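About Talten

Talten supplies eyeglass frames and fitting parts to independent opticians.
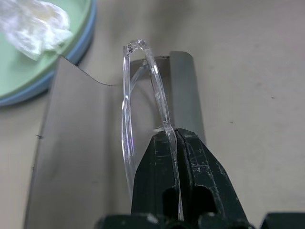

Bovness, Saturday, July 18, 2026

Talten is a wholesale supplier of spectacle frames, nose pads, hinge screws and temple tips. The company sells to registered opticians and repair workshops only. Retail orders are not accepted.

The business was founded by Fiona Matheson and Rodrigo Ortuño as a repair parts counter. Frames were added later and now make up the larger share of sales. The current catalog lists 300 frame models in plastic and metal. Clear plastic frames are stocked under the Bundlow line; metal frames are sold under the Hamada line. Both lines use standard hinge screws, and replacement temples are kept for 2 years after a model is withdrawn.

Frames are shipped with demo lenses fitted. Lens width, bridge width and temple length are printed on the packing slip in millimeters. Customers who need a drilled or grooved rim should state this when ordering. Altered frames cannot be returned. Unaltered frames may be returned within 30 days in the original sleeve.

Olaia Goicoechea manages purchasing and incoming inspection. Each delivery is checked for hinge alignment, rim closure and surface marks before it is released to stock. Osaze Ogbonna runs the parts department and answers questions on thread sizes and discontinued models. Lucía Montoya handles new accounts.

Account terms are 30 days net after the first order, which is prepaid. Orders below $90 carry a handling charge. The printed catalog is revised each October and mailed to all active accounts.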